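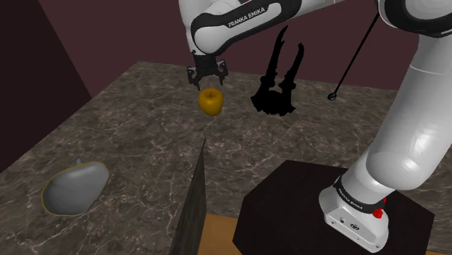 SIM COLLECTION CHECK – PICK AND PLACE, FRUIT SET
Site: Urnmont, station 2
Project: Cunlow
Scene pack: Deligiannis, May build
Run before every batch. Mark OK / FIX / STOP and write a comment. Blank comment = not checked.

1. SCENE LOAD

1.1 Arm loads on pedestal, base not sunk into the block
OK.

1.2 Arm model matches batch sheet (Franka)
OK. Lettering shows on the arm and base both, easy one.

1.3 Table texture is the one on the sheet
OK – brown-gray marble, white veins. Sheet still says "marble_old", somebody please rename.

1.4 No stray geometry near the work area
FIX. Tall thin marble wedge coming up at the front, point reaches mid view. Same look as the tabletop. Not on the sheet. Could be a bad panel from the scene pack, could be on purpose, ask Trestorent before deleting.

1.5 Cables, rods, probes listed
FIX. Thin black thing slanting down at the far right, little dark ball on the end, stops just over the table. Cable or rod, can't tell. Need a name for it in the object list or the labels come out as "unknown" again.

2. OBJECTS

2.1 Target object present and right type
OK. Yellow apple, small, with stem.

2.2 Target at rest on table at episode start
STOP if this is a start state. Apple is floating under the fingers. Fine mid-episode if the log says lift. Check the step number against the log, don't guess from the render. Last batch we kept 12 episodes with a hovering start and had to pull them all later.

2.3 Second object present
OK i think. Gray rounded one on the left, pear or bean shape, on its side. No color on it though. Texture missing? Compare with asset preview.

2.4 Selection highlight OFF before recording
FIX. Yellow outline still on the gray object. This gets baked into the frames if you forget. The policy will learn the outline. Click empty space, then record.

3. GRIPPER

3.1 Fingers open wide enough for the target
OK. Open, clears the apple.

3.2 Finger angle
Comment only: both fingers lean outward a bit. Parallel jaw should be parallel. Check the mesh against the spec before the next batch, not urgent for this one.

3.3 Contact flags logging
Not checked, logger was restarting. Do first thing after reload.

3.4 Force limit set from batch sheet, not default
OK.

4. LIGHT AND SHADOW

4.1 Gripper shadow lands on table
OK. Solid black, both fingers readable in it. Hard edge is what the sheet asks for on this set, soft shadows are the next set.

4.2 Target shadow
FIX / look again. Compare target shadow with target height once 2.2 is sorted. No point tuning light before that.

4.3 Background plain
OK. Dark maroon-brown wall, corner at left. Leave it.

5. RECORDING

5.1 Episode counter starts where last batch ended
Should be 3502. OK.

5.2 Batch size
400 episodes. Don't stop early and pad with repeats – repeats got through last time and only 357 were usable.

5.3 Seed changes every episode
OK, spot checked the first few in the log.

5.4 Failed grasps kept and tagged
Yes keep them. Tag "miss" or "drop", never both. Do not delete a miss becuase it looks ugly.

5.5 Disk space on the Urnmont share
OK but getting tight. Move the old renders off before the evening run.

6. STOP CONDITIONS (any one, kill the batch)

– arm passes through table or pedestal
– object leaves table and keeps going
– target jumps between two steps with no contact logged
– highlight comes back on by itself (seen once, after a window resize)
– reset takes more than one try

RESULT: HOLD
Open: 1.4, 1.5, 2.2, 2.4, 3.3, 4.2
2.3 and 3.2 go to Deligiannis with a screenshot, they dont block.

Recheck sections 2 and 3 after reload, full list if the scene pack changes. Save the filled list next to the batch log, same number as the first episode.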